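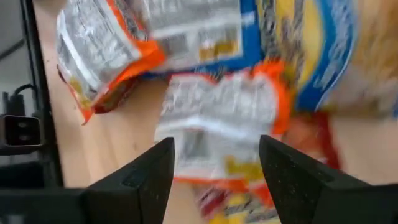 Lejla Petek asks whether the seal strengths from the January set were ever corrected for conditioning, and whether there is any point comparing the new film with them if they were not. They were not corrected. The January strips were cut and pulled the same afternoon, straight from the sealer, with no record of temperature or humidity in the room. I have gone back through the sheets and cannot find a note of either. So the comparison stays off the page until there is a fresh control set, which is most of what this entry covers.

Seal work, pillow packs, transverse seals
30th May

Conditioning. All strips held overnight in the small cabinet at 20 °C and 44 percent RH. Cabinet log checked at the start and end of the hold. It dropped for a few minutes when Colm opened the door for his own samples and recovered. I have asked for his trays to go on the lower shelf, where they can be pulled without the door standing open.

Materials. Control is the old Tretex laminate, end of roll, same lot as January. Trial film is the new Tretex structure with the thinner sealant layer. Supplier's sheet gives a lower sealing onset for the new film and a wider plateau. It does not say what dwell was used to get the curve, or whether the jaws were flat or crimped. Liudmyla has written to them.

Sealer. Flidero bench unit, crimp jaws, vertical serration. Upper jaw heated, lower jaw heated, both on their own controllers. Jaw faces brushed with the brass brush and wiped while still warm. The PTFE cover on the lower jaw was glazed at one end and I replaced it before starting. Note for whoever does this next: the cover has to be pulled flat before the clamp bar goes down. A crease in it prints straight into the seal and looks like a channel leak under dye.

Jaw temperature. The controller display and the surface probe do not agree. The upper jaw reads true in the middle and low toward the left end. The lower jaw reads low everywhere. This was suspected in January (Godelieve wrote "lower jaw lazy?" in the margin of the old book) and was not followed up. I have made a short table of offsets by position and taped it inside the cover of the sealer log. All temperatures below mean surface probe, center of jaw. I am deliberately not giving controller values here, to stop them being copied into the report.

Strip cutting. Twin-blade cutter, across the seal, discarding the outer strip on each side. The blades were changed halfway through. Strips cut before the change have a slightly furred edge on the sealant side. I pulled some from before and after on the control film and could not separate them, but the furred ones are marked in the sheet with an F so that they can be dropped later if anyone wants to.

Peel test. Crosshead speed 200 mm/min. Tail unsupported. Average taken over the middle of the trace, with first and last portions ignored, and the peak recorded separately. Colm prefers the tail held at ninety degrees and has a fair argument for it on stiff films. I have kept it unsupported to match what Nic Aodha uses at goods-in, as otherwise we will spend another week explaining the difference to them.

Observations, control film

Low end of the range: clean peel, sealant to sealant, no whitening. Traces smooth.

Middle: peel begins clean, then jumps into the layer under the sealant. The trace steps up where it does so. With crimp jaws there is a ripple on top at the pitch of the serration. I would not read anything into the ripple.

Top: the film tears at the inner edge of the seal before any real peel. Peak values are high and averages are meaningless. Logged as "break at edge" with the peak only.

The January sheets put averages against strips that must have gone this way. You can tell from the very short extension. Those averages were computed over whatever trace was left, and pulled the January mean down at the high-temperature end. That accounts for the odd hump in the old curve that we spent so long discussing. Conditioning probably had little to do with it, Lejla, though I take the point and the overnight hold stays.

Observations, trial film

Onset is lower than control, as claimed. The plateau is there. Failure mode on the plateau is different: it peels all the way within the sealant, and I did not get the step up into the layer beneath. The strength on the plateau is 13 percent below control when pulled cold and conditioned. Whether that matters depends on what the pack has to survive. The present Nic Aodha specification has a minimum and no maximum, and the trial film clears the minimum at every temperature on the plateau.

At the top of the range the trial film does not break at the edge. It thins. The sealant squeezes out of the crimp and leaves a visible bead along the inner edge of the seal. Peel strength falls away slowly from there. I prefer this to a film which breaks, as there is some warning, but the bead will pick up product dust on the line and could give trouble with tack on the forming tube. One for Irnberg to watch during their run.

Hot tack. Not done properly. The fixture for the hot tack pull is still at Irnberg and the improvised one (spring, two clips, the old slide) gives a result that depends on who is holding it. Ruairí and I each did a set and our curves have the same shape, displaced from each other. I have kept both sets in the folder under our own initials. They are not to be averaged.

This is the gap that worries me most. A pack on a vertical machine is loaded while the bottom seal is still hot, and strength after an overnight hold says little about that. A thinner sealant layer with a lower onset may well stay soft for longer after the jaws open. The cold numbers could all be acceptable and the packs could still creep open at the bottom under the drop of the product.

Leak testing. Dye first, then vacuum.

Dye: applied along the inner edge with the blunt needle, left to stand, excess blotted, read against the light box. Control gave no channels in the flat part of the seal. Where the fin seal crosses the transverse seal there is a step from two layers to four, and dye finds its way into it at low temperature in both films. It closes up as temperature rises. With the trial film it closes sooner. That is the one plain advantage I can report so far, and it may be worth more to Nic Aodha than the energy saving in the supplier's letter, given that nearly all of their returns are for soft product and most of those that came back to us leaked at the crossing.

Vacuum: packs submerged in the tank under the perforated plate, pulled down slowly, held, released. Bubbles at the crossing count as a leak. Bubbles from a crimp groove that stop on their own do not, as air trapped in the outer side of the groove comes out like that. Wipe the groove with a wet finger before lowering the plate and most of it goes. Packs were air-filled only. Product inside would change how the film folds at the crossing, and the tank needs repeating with filled packs from the line.

The tank gasket is on its way out. It holds if the lid is leaned on at the hinge side during the first part of the pull-down. A new one is on order.

Seal contamination. Started, not finished. Fine crumb and seasoning oil brushed onto the sealant side before closing the jaws. Two observations only. Oil by itself made less difference than I had expected on either film. Crumb at the crossing leaks on both, at every temperature tried. If crumb is getting into the jaws, a change of film will not fix it. I would like someone to look at the timing between the drop and jaw closure at Irnberg before we recommend anything.

Checks on the tester. Load cell is the 200 N one, which is far too big for this work. We are using the bottom of its range. Hung the check masses before and after. Zero drifted a little over the afternoon and I re-zeroed between films, not within a film. The smaller cell, 20 N, is back from calibration but the adapter pin is missing. Godelieve thinks it went with the cell and did not come back. Until it is found or turned up on the lathe, treat differences between neighboring points on the curves as noise.

Comments added on reading round

Colm Ó Flaithearta: agree on dropping the averages for edge breaks. Would also drop the peaks. A tear at the edge says how strong the film is, and we have the tensile data for that.

Reply: peaks kept in the sheet, left out of the plot.

Godelieve Meijer: lower jaw offset is the thermocouple seating. It sits in a drilled hole that is too wide for it. Paste helps for a while. Needs a sleeve.

Liudmyla Pylypenko: Tretex answered. Their curve was made with flat jaws and a dwell longer than ours. They will rerun with crimp jaws if we send them the drawing of the serration. I have sent it.

To do

Control set again on the smaller load cell once the pin is sorted.
Sleeve for the lower jaw thermocouple, then redo the offset table and throw away the one taped in the log.
Get the hot tack fixture back from Irnberg. Ruairí is going over and can bring it.
Filled packs for the tank, both films, same product lot.
Finish the crumb series, with the amount brushed on weighed this time.
Strike through the January averages for edge breaks, initial them, and leave the originals legible.

Leftover strips are in the gray drawer, control at the front, trial film behind, all labeled on the tail. Please do not take them for setting up the cutter.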